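Stellura suspends Javon 2 kitchen arm software after gripper fault

Dumovcombe, Tue 1 October – Stellura has withdrawn release 2 of its Javon control software following a fault in which the arm opened its gripper without a command while moving above a worktop.

The fault was found in simulation during acceptance checks at the Pichon test site. It occurred in 16 runs. In each case the joint controller restarted in mid-move and the gripper returned to its default open state. No injuries have been reported.
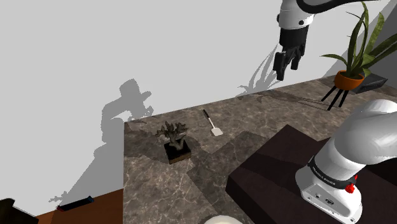
Customers running release 2 should stop any task that involves lifting, power down the arm at the base and return to the previous release. Arms on earlier software are not affected. The downgrade takes 15 minutes and does not erase stored positions.

"The default state was wrong for a restart under load," said Monique Deschamps, head of product safety at Stellura. "The gripper must hold its last position until the controller reports ready."

A corrected release is being tested and is due in January. Sites that cannot downgrade should contact Stellura support – quoting notice 21 – before using the arm again.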